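Perimeter track width at Estunbridge, and was it ever resurfaced?

Posted by Lakshmi Amin, 6 August 2021

I am drawing up a plan of the old airfield at Estunbridge and cannot reconcile two sources. The site plan gives the main runway as 1,494 yards and shows a perimeter track of constant width. My own tape measurements on the north side come out at 26 feet, well short of what the plan implies.

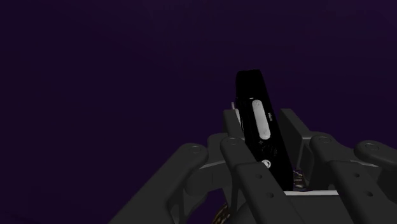
The concrete there has a clean edge, so I don't think it has simply broken away. Was the track narrowed after closure, or is the plan wrong?

Ornton

Narrowed. When airfields went back to farming, the outer bays were often lifted for hardcore and the remainder kept as a farm road. A clean edge usually means the break was made along a construction joint. Probe the grass on the outer side in February, when growth is low. If the full width was 50 feet you should find the sub-base continuing for another 24. Check hangar 2 as well — the apron in front of it was normally left alone, and the bay widths can be compared. 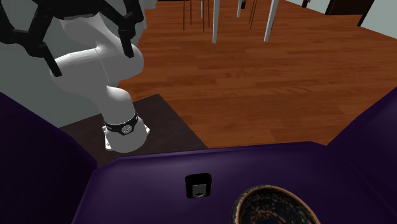
Sundaram disagrees in part: the north side may have been built narrow, as a later link to the dispersals, and in that case there is no sub-base to find. Look for a change in aggregate where it meets the main track. The later pours I have seen used a coarser gravel, with bays around 60 feet long.

Flodutora

My uncle drove on it. Very bumpy.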